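Bench 2, sorting table
Friday, June 16, 2023

Spent most of the day on the belt and the tape, in that order, which was the wrong order. Writing it down while I still have the tape residue under my nails.

Belt first. The green one from Loritar has been wandering towards the back rail since we moved it off the trolley. Not badly, but after a long run you get a little chirp from the left end as the edge rubs, and then everyone in the room turns round and looks at me. The manual (Brinell's, for the model before ours) says to tension both sides equally and then adjust the tail roller "as required". Very helpful. What is required is patience and the small spanner, and the small spanner was in the drawer marked CABLES.

What I did, for whoever does it next:

Slackened both sides at the left end until the belt could be lifted with a finger. Wiped the inside face with a dry cloth. It came away grey, so it wanted doing. Ran the rear side up a quarter turn at a time, belt going slow, waiting between turns. The waiting matters. The belt takes a while to make up its mind, and if you keep turning in the meantime you end up on the other rail and have to come all the way back, as I did, twice. Ended with it running centred for 15 minutes with no chirp. I call that tracked. Brinell would presumably call it "as required".

Didn't touch the right end. It was fine, and I've learned that much.

While in there I went over the bolts along the side brackets. One at the back was barely more than finger tight. Nipped it up. No thread lock, we're out, and it's on the Ostermann order with the other things that are on the Ostermann order and have been since the last Ostermann order.

Tape next. The old layout was done in masking tape by someone in a hurry (me) and had gone brown and furry at the corners. Pulled the lot up. It came away in one clean piece for the first strip and in 123 separate shreds after that. Last of the glue came off with warm water, washing-up liquid and bad language. Tried the citrus stuff on a spot near the front and it left a shiny patch, so don't.

New zones are in blue painter's tape. It costs more and I'd like it noted that I've stopped complaining about that. It lies flat, it shows up well on the pale surface and it ought to lift without a fight. Long strip down the left first, front to back, then everything else squared off that. I used the belt as the reference for the other direction, having spent the morning getting the belt where it should be, and only then found that the conveyor frame itself was sitting 13 mm out at one end. So: up came two strips, over went the frame, down went two more strips. Had I squared the frame before tracking the belt I could have been home for tea. Frame, then belt, then tape. Underline that.

Checked the tracking again after the shove. Still centred, which was more than I deserved.

Bin. The blue one stays at the left, off the end of the belt, on the far side of the long strip. There was a proposal on the whiteboard to push it hard up against the roller so nothing drops short. I tried it and didn't care for it: the lip gets close enough to the belt to catch anything flat, and you can't get a hand in to the bracket bolts without lifting the bin away. Left a gap. If small parts start landing on the table we can think about a chute, and I have a piece of Nurnell sheet offcut I've been saving for a purpose. It's been 60 weeks or so and a purpose would be welcome.

Please don't use the tape lines as a place to write things. Biro goes straight through it and marks the table underneath. Labels can go on the wall or on the bins.

To do:
thread lock, chase
second roll of blue tape, same width, not the "equivalent" one
move small spanner to drawer marked SPANNERS, or relabel CABLES
look at the tracking again on Monday before anyone loads the belt
full strip and clean of the rollers, September, if the bench is free

Layout: belt, bin and tape zones.
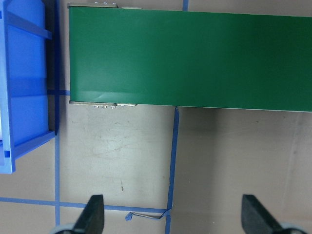
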